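Night train or coach to Prilano in autumn?
Travel Talk > Trains, coaches and ferries

farnik_fan
Hi all, we're two adults and a nine year old, trying to get from Farnik to Prilano for a week in the autumn. My sister did it by coach in May and said never again, but she says that about most things. The night train costs quite a bit more once you add the couchettes. Has anyone done both? I'm mainly bothered about sleep and about what happens at the border.

M. Tak
Done both, several times. Train every time. You board at a sensible hour, someone brings you a bottle of water and a bread roll and you wake up by the sea. The coach stops for the loo at two in the morning with all the lights on and then again at four.

peng_yt
I'll disagree with Man-sik, sorry. The train is lovely when it runs. Mine was swapped for a bus at Lustari, so I paid train prices for a worse coach than the coach. The Birhane company's coaches are newer and the seats go back a decent way. I slept from Lustari nearly to the coast.

M. Tak
When was that though? They were relaying the track for most of last year. It's been fine since they finished.

peng_yt
This May. So no, not finished.

M. Tak
Fair enough, I went in March and had no bother at all. I'd still risk it with a child. Lying down beats sitting up.

I-seul L.
Can I put in a word for going by day? There's a slow train that leaves Farnik at 8 in the morning and gets in for tea. You lose a day but the bit along the river after Lustari is the best part of the whole holiday - we had our noses against the glass for hours. Ours was half empty so the kids spread out with cards and colouring. Take food, the buffet car is a kettle and some crisps.

farnik_fan
Ooh, I hadn't even looked at the day train. My daughter would love that, my husband less so. What about luggage? We're not light packers. Last time we went anywhere for a week we had two big cases, a rucksack each and a carrier bag full of shoes.

peng_yt
Coach is one big case each in the hold plus whatever fits on your knee. They do check. The man in front of me had to pay for his second one and argued about it until we were late leaving.

yuzuki_m
I live in Prilano so I see people arrive off all of these! Train people look better, coach people look cross, and the day train lot are the cheerful ones. Do pack a foldable bag for the beach, and don't get a taxi from the rank outside the station, walk round to the front of the post office and it's a lot cheaper. If you're on the hill side of town there's a little bus as well, but it stops early on Sundays.

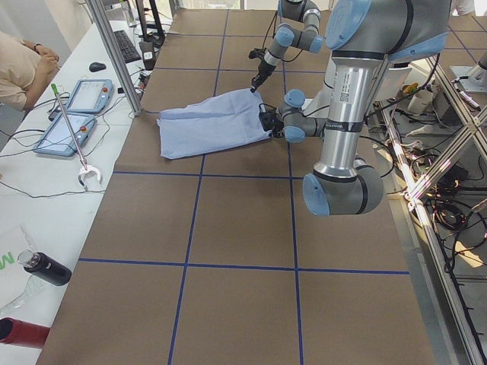
farnik_fan
Thanks Yuzuki, that's really useful. Do we need to book the day train ahead, or can we just turn up?

yuzuki_m
You can buy tickets on the day at Farnik, but seats by the window on the river side go first, so I'd book a week or so before. Ask for the left side going to Prilano.

I-seul L.
Seconding left side. We were on the right on the way home by mistake, or I mean on the wrong side for that direction, and it was all hedges and car parks.

S. Ahn
Bit of a side question, is the border check still done on board? On the night train they used to wake everyone up.

M. Tak
Still on board, and they still wake you. Ten minutes and you're back under the blanket.

peng_yt
More like forty when I did it. On a bus. In the rain.

farnik_fan
Ha, right, I think we'll do the day train there and maybe the night train back, if I can talk my husband round. Will report back.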